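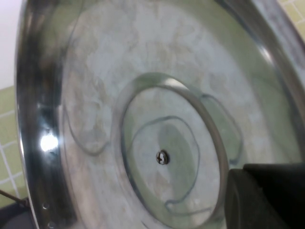 Fig. 1. Lid, inner face. Slotted screw at the centre, two small holes near the rim.

Section 4. Lid, lid stand and stockpot: setting up and daily use

Read 4.1 before you put any weight on the stand. The rest can be read when needed. Part numbers are on the packing slip. If yours starts with 759 you have the Mesard stand with the black tray, carry on. If it starts with 527 you have the wall rail and want Section 5.

4.1 Before first use

1. Take the lid out of its sleeve. Keep the sleeve for a week or so in case something has to go back.

2. Turn the lid over, inner face up, on a folded tea towel. Find the screw in the middle. Ordinary flat screwdriver, the wide one out of the drawer will do.

3. Hold the knob still from underneath with your other hand. Quarter turn clockwise. Stop when it bites.

Caution: do not force the screw. The thread in the knob is short and strips easily. A stripped knob will spin for ever and then come off in your hand over a full pot.

4. Try the knob. Push it side to side with a thumb. No play — done. Still loose, take the screw right out, check the washer is there (small, flat, easily lost down a plughole), put it all back.

5. Wash lid and pot in hot water with a drop of washing-up liquid. Soft cloth. Run the cloth round the inside of the raised ring on the lid and along the wavy groove, polishing dust likes to sit there.

6. Rinse, then dry at once.

Note: pale cloudy patches on the steel are usually hard water. Splash of white vinegar, wait five minutes, rinse, dry. No wire wool. No scouring powder. No bleach, not even the thin stuff.

Note: keep the small holes by the rim clear. Starch from pasta or potatoes dries in them like glue. A wooden cocktail stick gets it out.

4.2 Choosing a spot

The stand wants a flat, firm surface and something plain behind it. Next to the hob is best, on whichever side you put the lid down with. Leave space for the pot as well, you will be lifting it on and off.

Things to look at first:

Surface. Must be level. If there are tiles on the worktop, check the joints. A tray foot sitting half in a grout line will rock, and you'll hear it every time you put the lid down.

Wall. Wipeable if possible. The inside of a lid drips, and a bit of that ends up on the paintwork sooner or later. Matt emulsion marks badly.

Height. Nothing hanging low above. Hooks, rails, a shelf at forehead level, all in the way of a lid on its edge.

Heat. Keep the tray a hand's width off the burner. The wires don't mind. The plastic does.
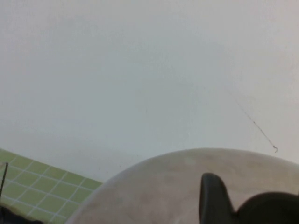

Set-up notes by Ebbe Björklund
Zustari Kitchen Handbook, revised 01/09/2021

Start with the wall then. Look along it from the side with the light on, fine lines show up that way and don't from the front. A hairline mark can be a crack or only a stray thread. Wipe it. If it comes off it was a thread. If it stays, watch it for a month before screwing anything in next to it. The stand itself needs no screws so you can put it in front of either.

Where worktop meets wall there should be a clean edge. Crumbs, old sealant, a pencil someone dropped in there in March — clear it out now, while there's nothing in front of it.

4.3 Putting the stand together

In the box: one black tray, one wire loop, one tall wire frame, four stick-on feet. No tools needed for any of this.

1. Stick the feet on under the tray, one per corner. Press each for a count of ten. They hold better if the plastic has been wiped with a dry cloth first.

2. Put the tray down with the raised, sloping part to the rear.

3. Push the wire loop into its two sockets. It should stick out past the tray on that side. This is the support rail, the lower edge of the lid leans over it.

4. Push the tall frame into the other pair of sockets. Both rods must click. One click only means one rod is sitting proud and the whole frame will lean.

5. Look at the top of the frame. The rod tips make a narrow V. If they've been squashed together in the post, ease them apart by hand, gently. They're meant to be springy.

6. Press down on the tray with a flat palm. If it rocks, one foot is missing or you've found a grout line. Move it a finger's width and try agian.

Caution: do not carry the stand by the tall frame. It lifts out. Always pick up by the tray.

Caution: wire ends can be sharp where they've been cut. Run a fingertip along before letting children help.

4.4 Putting the lid in

Lid on its edge, knob towards the tall frame. Domed face towards the loop. That way round every time.

1. Take the lid by the knob. Oven glove if it's been on the heat — the knob is slow to warm up but it does get there.

2. Hold the lid level over the pot for a few seconds. Let the worst of the water run back in.

3. Tilt away from you, not towards. Steam comes out at the low side first.

4. Bring it across to the stand and lower the edge on to the tray. Slide it back until the rods take it.

5. Let go slowly. A lid that's in properly stays dead still. If it creeps, the knob isn't clear of the wires. Lift, turn the lid a little, lower again.

6. To take it out, lift straight up first and then across. Pulling sideways drags the whole stand with it.

Note: the tray holds a fair bit of water but it isn't a bucket. Empty it after every long boil. Tip it over the sink from the sloping end.

Note: any lid up to the size marked on the box will sit in the stand, glass ones too. Small saucepan lids tend to fall through the gap. For those there's the Đặng insert, sold separately, part 216. Clips on to the loop in two seconds.

Caution: max load is 1,000 g. A cast iron lid is over that. Don't.

4.5 Where the pot goes

Pot and stand side by side, stand to the left if you're right-handed and stir with that hand. Swap if not. Enough room between them for a fist, so the handles don't catch the wires.

1. Put the pot down first. It's the heavy one and it doesn't move much once it's full.

2. Put the stand beside it, far enough from the front edge that a sleeve won't sweep it off.

3. Do a dry run. Empty pot, cold lid. Lid on, lid off, lid in the stand. Three or four goes. Your arm learns the distance and you stop looking.

4. Shift the stand if you're reaching across the pot. You should never have to pass your wrist over the steam.

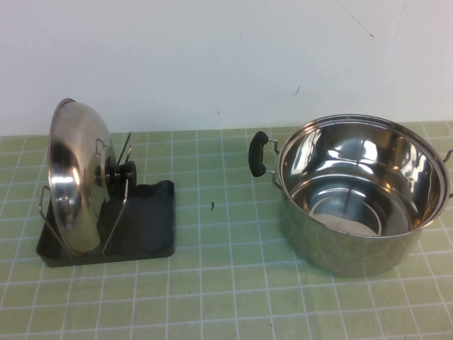
4.6 Daily use

Filling. The Jitusmont stockpot has no mark inside. Stop three fingers below the rim for stock, four for anything that foams. Milk, lentils, pasta — they all climb.

Boiling. Lid on until it boils, then off and into the stand, or tipped on the pot with a gap. Turn the heat down before the lid goes back. If the lid rattles, it's too hot underneath.

Stirring. Long spoon. Rest the spoon on a saucer, not in the tray of the stand. Spoons slide about in there and knock the lid.

Salt. Add it once the water's hot and stir it in. Cold salt lying on the bottom leaves little white pits in the steel that don't polish out. Harmless but ugly.

Emptying. Two people for a full pot, or ladle half of it out first. Check the floor's dry. Move the cat.

Cooling. Leave the pot where it is until you can lay a hand on the side. Never cold water in a hot empty pot, the base can warp and then it spins on a flat hob.

4.7 Cleaning and care

After each use:

1. Lid. Wash, rinse, dry. Cloth round the ring and the screw head. Water sits under the screw if you leave the lid flat, so dry it standing in the stand.

2. Tray. Lift the lid out, tip the water away, wipe.

3. Wires. Wipe downwards. A damp cloth is plenty.

4. Pot. Soak if anything's stuck. Burnt on, boil up a spoonful of bicarb in a few inches of water, leave overnight, it lifts off in the mornng.

Once a month:

1. Pull both wire parts out of the tray and clean the sockets with an old toothbrush. You'll be surprised what's in there.

2. Dry the sockets fully before refitting.

3. Check the knob screw. Quarter turn if needed, same as 4.1.

4. Check the feet. Replace any that have gone hard.

Dishwasher: pot yes, lid yes with the knob off, wires yes. Tray top rack only, low temperature. It will go dull in time.

4.8 If something's wrong

Lid leans over. Tall frame not clicked home. See 4.3, step 4.

Lid slides about. Grease on the rim or in the tray. Wash both.

Stand skids on the worktop. Feet dusty or worn. Wipe with a damp cloth, let dry, try again. New feet come in packs of four.

Knob spins. Screw loose or thread gone. Tighten once. If it spins again, order a knob with screw and washer. Don't use glue, it softens with the heat.

Rust-coloured spots on the wires. Mostly bits off another pan. Rub with a cloth and a dab of washing-up liquid. If they come back in the same place the plating is through, replace the wire.

Lid doesn't sit flat on the pot. Check for dried starch on the rim of the pot. If it's clean and still rocks, the lid's been dropped. Sorry, no fix for that one.

Spare parts for the stand are listed at the back of the handbook, after the Section 5 drawings. Give the full part number when ordering, and say whether your tray is the black one or the older grey.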